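About Heturero

Hello, and thank you for stopping by. If you have landed on this page you are probably trying to work out whether we are the sort of people you could stand to be on a call with every other week, and that seems to us a very fair thing to want to know before you write to anybody.

Heturero is a small marketing and communications agency. We write newsletters, plan campaigns, tidy up websites and help family firms and mid-sized manufacturers talk to their customers in a way that sounds like them.
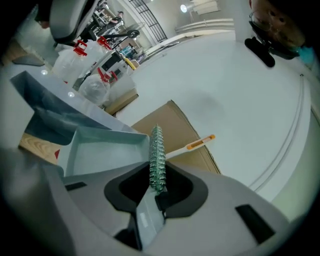
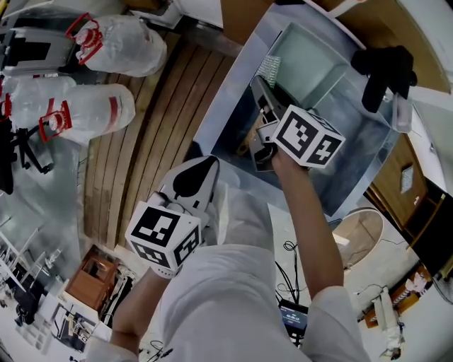
We started with 2 people and one client. The people were Eftychia Drakos and Dean Goodall, who had spent a good many years at neighboring desks in a much larger agency, and the client was Vrettos, a maker of kitchen and bathroom fittings that had never sent its customers so much as a Christmas card. Eftychia wrote the first newsletter at her dining table. It went to 113 addresses, most of them typed in by hand from old invoices, and fourteen of those people wrote back. They didn't all write back to buy something. One wanted to know if a certain hinge was still being made, and one simply wanted to say hello to the gentleman who had served her mother. We still have those fourteen replies in a folder, and when a new colleague joins us we sit down over coffee and read a few of them aloud, which takes longer than it should.

That list has grown to 1,040 readers now, and we are prouder of it than of some lists ten times the size that we have looked after since. Every name on it asked to be there.

How we like to work

Most of our clients come to us with a particular worry. Sales have gone quiet in one region, or a younger competitor has turned up with a very pretty website, or the person who always "did the marketing" has retired and taken the passwords along. We don't begin with a big presentation. We begin by asking to listen in on your phones for a day, if you'll let us, and by reading whatever your customers have written to you over the past year, complaints included. You would be surprised how much of a good campaign is already sitting in the complaints inbox, in your customers' own words.

After that we write you a plan. It is usually short — four or five pages, with prices — and it says what we would do first and what we would leave alone. With Gorik, for instance, who repair and service garden machinery, we left the website alone for the whole first season. It wasn't lovely, but people could find the phone number on it, and the money did far more good spent on a set of reminder postcards that went out in July, when folks were thinking about their mowers anyway. The website came later, and by then we knew what it needed to say.

We work with businesses that have a proper budget and with businesses that have hardly any, and we try to be plain with both about what their money will do. If we think you'd be better off hiring someone in-house, we will tell you so. We have done that with three companies so far, and one of them, Vimar Bakeries, came back to us two years on and asked us to train the person they had hired!

Who you'll talk to

Eftychia Drakos looks after strategy and still writes more of the copy than she admits to. If you get an email from us at six in the morning, it's from her, and please don't feel you have to answer it before breakfast.

Dean Goodall takes care of clients and budgets. He came into marketing from local radio, where he sold ad slots to car dealers and carpet stores, and he has kept the habit of reading every headline out loud before it goes anywhere.

Heloísa Camargo runs design. She joined us from a magazine publisher, and she is the reason our layouts got so much calmer and our type got a little bigger (our readers' eyes are grateful, and so are ours).

Gebhard Kälin handles the numbers side: mailing lists, search ads, the monthly reports. His reports fit on a single page. If you'd like the longer version he has that too, and he'll be delighted you asked.

We also have a handful of freelance writers and photographers we have known for years and call on when a project gets bigger than the four of us can manage.

Where to find us

Our office is on the second floor above a shoe repair shop, with the entrance around the side by the bicycle rack. Visitors are welcome, though it's best to call first, as we're often out at clients' places. The kettle is generally on by nine. If you'd rather just write, tell us a little about your business and what has been bothering you lately, and one of us will get back to you, usually within two working days.

Contact us | Privacy | © Heturero. All rights reserved. | Back to top

14 shares | 3 comments

Stamatia Pappas
I've been getting the Vrettos newsletter from the very beginning and had no idea who was behind it. I was the one asking about the hinge! They did still make it, and it's on my pantry door to this day.

Eftychia Drakos
Stamatia, this has made my whole morning. Your letter is the second one in the folder. Thank you for staying with us all this time.

gardenshedrob
Do you take on very small businesses? It's just me and my brother, and we've got a page with our number on it and that's all. Will give you a call next week.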